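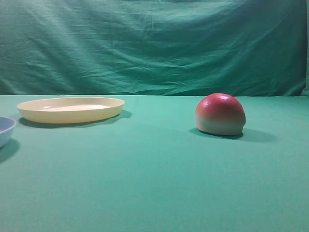 Teaching by hand, and why my wrists ache

I have been promising a proper post about the robot work since January, and what finally got me to sit down was a message from a reader who wanted to know what I do all day at Skerkari (she had pictured soldering irons, bless her). I move toy food about. I do it by holding a pair of handles that the arm copies, and the arm moves the toy food, and a computer writes down every wobble of it. Then I put everything back somewhere slightly different and do it again.

The job at the moment is fruit to plate. It sounds like nothing at all! Pick up the red fruit, carry it across the green cloth, set it down on the yellow plate, let go, come home. I can do one in well under a minute when I'm fresh. We need 2000 of them before the summer, shared between the people on our bench, and a good session for me is 60, after which I start making silly mistakes and somebody puts the kettle on.

What surprised me most in the early weeks was how much of my own fidgeting went into the recordings. I have a habit of hovering. I'd bring the fruit over the plate, stop, have a little think, shuffle it left a bit and then lower it. Perfectly sensible if you're a person. But when we trained the first model on my batch it hovered too, only it had no idea what the hovering was for, so it would sit above the plate dithering until the time ran out. I was mortified, and also a bit charmed, the way you might be if a child picked up your cough. I had to learn to decide where I was going before I set off.

The plate has a raised rim, and I have grown to respect that rim. Come in too low and you clip it, and the whole plate goes for a wander. My fix is to lift early, while I'm still over the open part of the cloth, so the height is sorted long before the plate matters. The fruit is its own sort of bother, being domed and smooth on top. I go down straight over the middle and take it round the widest part, and I squeeze more gently than feels right. With the handles you don't feel the grip at all, so you're judging it all by eye, and for a good fortnight I squeezed far too hard, like someone shouting on the telephone to a relative abroad.

We run each layout 3 times and then change it. The plate goes further back, or nearer, or swaps sides with the fruit. The blue bowl gets pushed about as well, and it has no part in this task whatsoever, but the model needs to get used to leaving it alone. I used to put things down in tidy, pleasing arrangements without noticing, so now I use a list of positions printed out from the Natent software, and I do as I'm told.

People ask whether guiding the arm directly would be easier, taking hold of it and walking it through. We did that for a while on the old Haberkorn arm and I liked it, I must say, it felt friendlier. It's heavy work by the afternoon, though, and your own hands and sleeves end up in half the pictures.

Next month we start on the bowl, which means stacking, which means I shall be insufferable. I've also said I'll do a morning at Skoltow showing the new starters how to hold the handles, so if you are one of them and have found your way here, bring a cushion for the chair, and rest your elbows on the table.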